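当サイトでは、ページを見やすくするためにCookie(クッキー)を使っています。くわしくは「おうちの方へ」をごらんください。[同意する][設定をかえる]

マス目ってすごい! 紙とテープでつくる「ばしょの名前」

文:アルナルド・ノゲイラ(Arnaldo Nogueira)

「ねえ、あれ取って」
「あれって、どれ?」
「あっちにあるやつ!」
「あっちって、どっち?」

こんな話、おうちでしたことはありませんか。つくえの上にものがたくさんあると、「あっち」や「そのへん」だけでは、なかなか相手につたわりません。

そんなときに大かつやくするのが、マス目です! たてと横に線を引いて、広い場所を小さな四角に分ける。やることはそれだけなのに、できることがぐんとふえるんです。算数のノートにも、将棋の盤にも、地図にも、マス目はかくれています。

さあ、茶色い紙と青いテープのマス目を見ながら、いっしょに考えていきましょう。
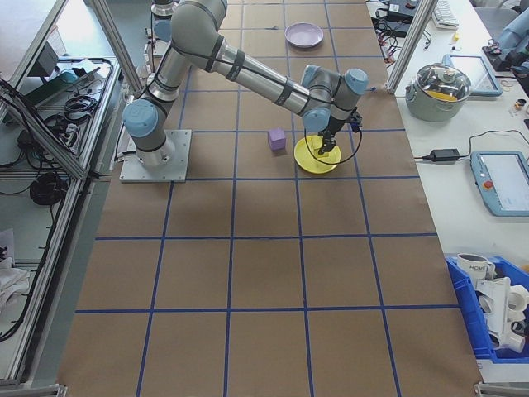
読む時間のめやす:8分(小学3年生から)

■ 四角に名前をつけよう

茶色い紙は広くて、そのままだと目じるしがありません。でも、青いテープで区切ってあると、「黄色いお皿のとなりのほう」とか、「うすむらさきの小さな四角いブロックが入っているマス」というふうに、場所を話しやすくなりますね。

もっとはっきりつたえたいときは、マスに名前をつけます。むずかしそう? だいじょうぶ、コツはひとつです。横にならんだマスには数字を、たてにならんだマスには文字をつけるんです。

左から順に、1、2、3、4。
手前から順に、あ、い、う、え。

そうすると、左から3番目で、手前から2番目のマスは「3の い」になります。たったふたつの言葉で、どのマスのことかがぴたりと決まりました! マスがどんなにふえても、使うのはいつも「横の名前」と「たての名前」のふたつだけ。わたしはこれをはじめて知ったとき、うれしくて家じゅうのものに名前をつけてまわりました(れいぞうこは「2の え」でした)。

ひとつだけ、先に決めておかないといけないことがあります。「どこから数えるか」です。向かい合ってすわっている人にとっては、自分の左が相手の右ですよね。だから、さいしょに紙のかどをひとつえらんで、小さな丸をかいておきます。「この丸から数えはじめるよ」という約束です。この約束があれば、つくえのどちらがわにすわっていても、同じマスを指さすことができます。

■ マス目は、いろんなところにいる

将棋の盤をじっくり見たことはありますか。たてに9、横にも9のマスがあって、こまを動かした場所を「7六」のように数字であらわします。ひとつは算用数字、もうひとつは漢字の数字です。

チェスの盤は、たても横も8マスです。こちらは横のならびにaからhまでのアルファベット、たてのならびに数字を使います。「e4」と聞くだけで、チェスが好きな人は、盤のどこのことかがすぐにわかるんですよ。遠くはなれた国の人と、手紙で一手ずつ知らせあってたたかうこともできます。すごいですよね!

地図の本にもマス目があります。うしろのページのさくいんで行きたい場所をさがすと、「12ページ C3」のように書いてあります。12ページをひらいて、CのならびとI……ではなく3のならびがぶつかるところを見れば、そのマスのどこかに行きたい場所がのっています。

それから、百ます計算! 10のならびが10だんあるので、ぜんぶで100マス。左の数と上の数がぶつかるところに答えを書くのも、やっぱり「ふたつの名前でひとつのマスを決める」やり方です。

教室のげた箱も見てみてください。「上から2だん目の、右から5番目」と言えば、自分のくつのところに行けます。劇場のいすにも、列と番号がついています。いすが2000もある大きな劇場だって、きっぷに書いてある列と番号を見れば、自分の席まで歩いていけるというわけです。

■ 色も、目じるしになる

マス目のほかに、もうひとつ、場所や物を見つけやすくしてくれるものがあります。色です。

黄色とむらさきを思いうかべてください。絵の具の色を輪にならべた「色の輪」を見ると、このふたつはだいたい向かいがわにあります。向かいがわの色どうしは、ならべるとおたがいがよく目立ちます。うすいむらさき色と明るい黄色でも、まちがえることはなかなかありません。

では、紙の茶色と、テープの青はどうでしょう。茶色は、オレンジ色を暗くしたような色です。そして青は、オレンジ色の向かいのほうにある色。だから、茶色い紙に青い線はくっきり見えるんですね。もし茶色い紙に茶色いテープをはったら……うーん、さがすのに目がつかれてしまいそうです!

友だちのレナ・ヤシンスカさん(Lena Jasińska)は、ドラーナムサイドという町で、子どもたちと工作の教室をひらいています。2月の教室では、みんなで色のくみあわせをためしたそうです。台紙とテープの色をかえて、ぜんぶで37まいの見本ができました。かべにはって遠くからながめてみると、すぐに線が見えるものと、近づかないと見えないものがあって、おおもりあがりだったとか。わたしも行きたかった!

レナさんのおすすめは、見本を白黒でコピーしてみることです。色がなくなっても線が見えるなら、明るさにもちがいがあるということ。色の見え方は人によってちがいますから、明るさにも差をつけておくと、もっとたくさんの人にとって見やすくなります。

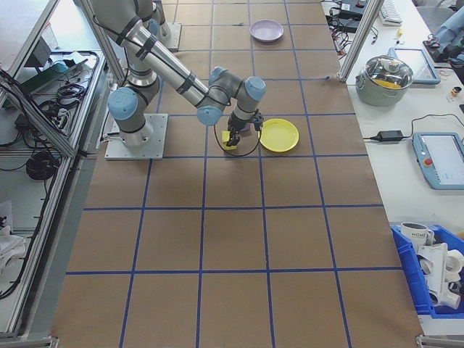
■ あれ? 四角が四角じゃない

つぎは、ちょっとふしぎな話をしますね。

マス目をまうえから見ると、どのマスもきちんとした四角に見えます。ところが、ななめから見ると、おくのほうのマスは小さく、手前のマスは大きく見えます。まっすぐ平行にはったはずのテープも、おくにいくほど近づいていくように見えるんです。

テープが動いたわけではありません。わたしたちの目には、遠くのものほど小さくうつるからです。長い線路がずっと先でくっつくように見えるのも、同じしくみ。絵をかく人は、このしくみを「遠近法」とよんで、紙の上にふかさをあらわすのに使っています。

ためしてみましょう! 算数のノートをひらいて、つくえにおきます。まずは立って、まうえから。つぎに、いすにすわって、ななめから。さいごに、あごをつくえに近づけて、ひくいところから見てください。マスの形がどんどんつぶれていきますね。平らな四角だったものが、うすい台形のようになったと思います。

お皿でもできますよ。まうえから見ればまん丸のお皿も、ななめから見ると横に長い丸、つまり「だ円」になります。マス目の上にお皿をひとつおいて、四角と丸のどちらがどんなふうにかわるか、スケッチしてみてください。形がゆがんで見えても、紙の上のマスの数はかわりません。「3の い」は、どこから見ても「3の い」のままです。

■ つくってみよう! つくえの上のマス目

よういするもの
・大きな茶色い紙(つつみ紙でもいいです)
・はがしやすい紙のテープ。紙とちがう色のもの
・長いものさし
・えんぴつ
・お皿を2まい。色がちがうとあそびやすいです
・つみ木やスポンジを小さく切ったもの

つくりかた
1.紙をつくえに広げます。まるまっている紙は、うらがわにそっと反対向きにまくと平らになります。
2.紙のはしに、ものさしで同じはばのしるしをつけます。向かいのはしにも、同じようにつけてください。
3.しるしとしるしをむすぶように、テープをはります。ふたりで両はしを持って、ぴんとのばしてから下ろすと、まがりにくいです。
4.たてのテープがぜんぶはれたら、横のテープをはります。
5.かどをひとつえらんで、丸をかきます。数字と文字も書いたら、できあがり!

マスの大きさは、おきたい物に合わせて決めましょう。小さなつみ木なら小さなマスでもいいのですが、お皿をおきたいなら大きめがいいですね。お皿がテープの線をまたいでしまうこともあります。そんなときは、「お皿のまん中がどのマスにあるか」で場所を言う、と決めておくとこまりません。

スポンジを切るときは、おうちの人といっしょにやってくださいね。 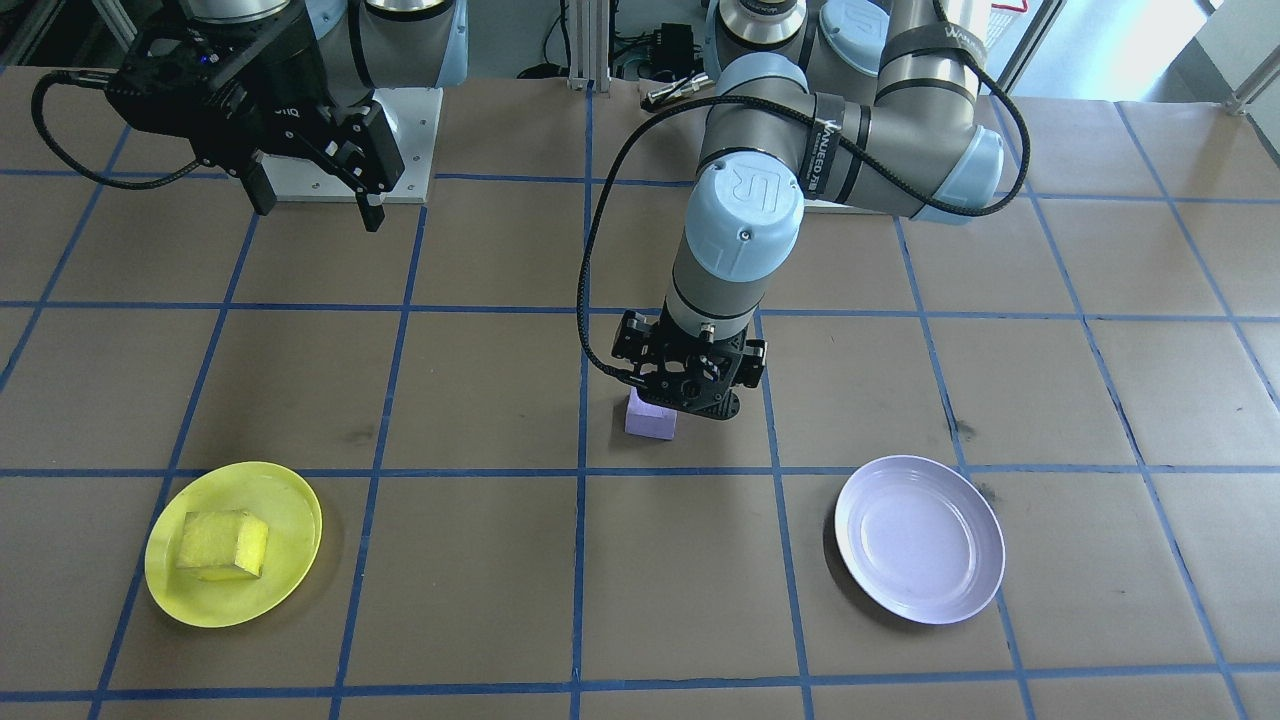 ■ あそびかた いろいろ

『お皿にとどけて』
ひとりが言う人、もうひとりが動かす人になります。言う人は、指をさしてはいけません。「2の う にあるブロックを、黄色いお皿へ」のように、言葉だけでつたえます。なれてきたら、動かす人は一回ごとに目をとじて、言う人がそのあいだにブロックをべつのマスへうつしておくと、もっとおもしろくなります。

『せなか合わせ』
マス目の紙を2まいつくって、せなか合わせにすわります。ひとりが自分の紙にお皿とブロックをならべて、場所をぜんぶ言葉でつたえます。聞いた人は、自分の紙に同じようにならべます。おわったら、せーので見くらべ! ぴったり同じだったときの気持ちよさといったら、もう、とび上がりたくなるくらいです。

ちがっていたときも、そこからが楽しいところ。数えはじめのかどが反対だったのかな? 横とたてを言う順番が、ぎゃくだったのかな? 「3の い」の紙と「い の 3」の紙ならすぐ直せますが、両方とも数字で名前をつけていると、「3の2」と「2の3」がごちゃごちゃになりやすいのです。算数で習う座標では、横を先に、たてをあとに言うことになっています。今のうちにその順番になれておくと、中学生になったとき「あ、知ってる!」と思えますよ。

『まわり道』
ブロックを、はじめのマスからお皿のあるマスまで、ひとマスずつ動かします。ななめはなし。とちゅうに通れないマスをいくつか決めて、紙きれをおいておきます。さて、いちばん少ない回数で行ける道はどれでしょう。同じ回数で行ける道が、いくつも見つかることがあります。色えんぴつで、ノートに道をかきのこしておくといいですね。

『ちがいさがし』
ブロックとお皿をすきなマスにおいて、みんなで10秒ながめます。ひとりだけのこって、あとの人はうしろを向きます。のこった人は、どれかひとつをとなりのマスへ動かしてください。「いいよ」と言われたら、ふり返って、何がどこからどこへ動いたのかを当てます。「黄色いブロックが、1の い から 1の う!」と、マスの名前で答えるのがルールです。

あそびおわったら、テープは紙のはしから、ゆっくりねかせるようにはがします。紙ごとくるくるまいて、しまっておいてもかまいません。つぎにつかうときは、マスの名前を「くだもの」や「どうぶつ」にかえてみるのはどうでしょう。「りんごの ぞう」にブロックをひとつ、おねがいします!

2024年3月30日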